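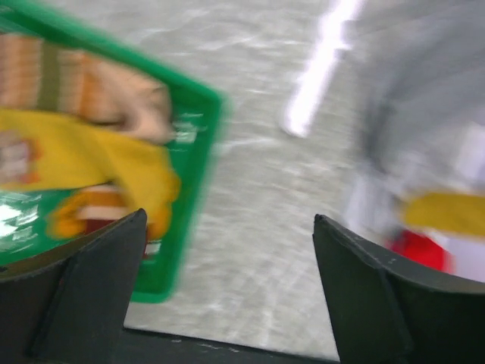
Home Automation > How-To > Laundry

Getting a robot arm to sort small laundry – a weekend how-to

By Pascal Vogler
December 2020

Short version first. Can a machine do your laundry yet? No. Can a two-finger arm on a table move small cloth items into a tray, most of the time, if you set it up right? Yes. Took me longer than a weekend, to be fair.

Cloth is the hard part. A mug has a shape. A cloth has whatever shape it landed in. One striped cloth bunched up at the end is a different object from the same cloth laid flat, at least as far as the software cares. Keep that in mind and the rest of this makes sense.

What you need

An arm with a parallel gripper. Mine is a Relar, second hand. Any arm that reaches across a small table will do.
A camera at the wrist. You want to see the fingertips and the cloth in the same view.
A tray with side walls. Green is good if your laundry isn't green.
A table you can wipe down.
Small items only. Socks, washcloths, dish cloths. No sheets. No fitted anything.

Step 1. Fix the tray down

Double-sided tape, all four corners. The first time a finger catches the rim the tray slides and every position you saved is junk. Ask me how I know. Put it to one side so there's open table between the tray and the pile. You need that gap for the fingers to come down in.

Step 2. Sort out the light

Do this before you touch any code. A shiny tabletop throws a long white streak right back at the camera, and the tray floor does it too. My first detector picked out glare as a white sock. Over and over. Move the lamp off to the side, tape baking paper over it, close the blinds. If you still get a streak, leave it, but collect your pictures with the streak in them so the model learns to ignore it.

Step 3. Slow down

Seriously. Motion blur from a wrist camera is awful. Edges smear sideways, two cloths turn into one blob, stripes turn to soup. Two choices:

Stop the arm over the pile, wait for it to settle, then take the picture.
Or shorten the exposure and add light, which takes you back to step 2.

I stop the arm. Costs time. Works.

Step 4. Pick the grasp point

Don't aim for the middle. The middle of a flat cloth is just table with fabric on it, and the fingers skate. Look for a fold or a bunched-up bit that stands up off the surface. On a crumpled item that's easy. On a flat one, have the arm nudge it with closed fingers first to make a ridge, then open and grab.

Set the fingers wide, come down slow, stop just short of the table. Then close. If you touch down hard you scuff the fingertips and teh arm faults out.

Step 5. Check you picked up one thing

This is the one that gets everybody. Red piece under yellow piece, grab the yellow, the red comes too. Lift, stop, take another picture. Two colors between the fingers – put it down and try again. Striped stuff will fool this check, a striped sock looks like three socks. I keep stripes in a separate batch.

Step 6. Drop it in the tray

Go above the rim, all the way over, then open. No need to place it neatly. Overlap in the tray is fine for sorting. If you want folding you are on the wrong page, and probaly in the wrong decade.

Step 7. Collect runs, then train

I drove the arm by hand for 200 picks and saved the lot. Good enough for plain items on my own table. Not good enough for anybody else's. Edeltraud Strobel ran the same recipe at the Fenport workshop with a different table and lamp and had to start over from step 2. She stopped at 2,000 picks and says the grays still get missed. Gray cloth on a pale gray mottled top, not much of an edge to find. Put a plain dark mat down if you can.

Common problems

Arm grabs air. Camera got bumped. Redo the calibration.
Cloth slips out. Fingertips too smooth, stick on thin rubber.
Item hangs over the tray rim. Raise the drop height and move the drop point further in.
Picks fine in the morning, fails after lunch. Sun. Blinds.

So is it worth it?

For saving time, no. I can clear the pile by hand before the arm has finished looking at it. A person also knows which cloth goes with which without thinking. For learning how grasping works, yes, laundry is cheap and nothing breaks when you drop it.

Next one will be pairing socks, planned for February if the new fingertips show up. Settings file is in the downloads section, change the table height before you run it.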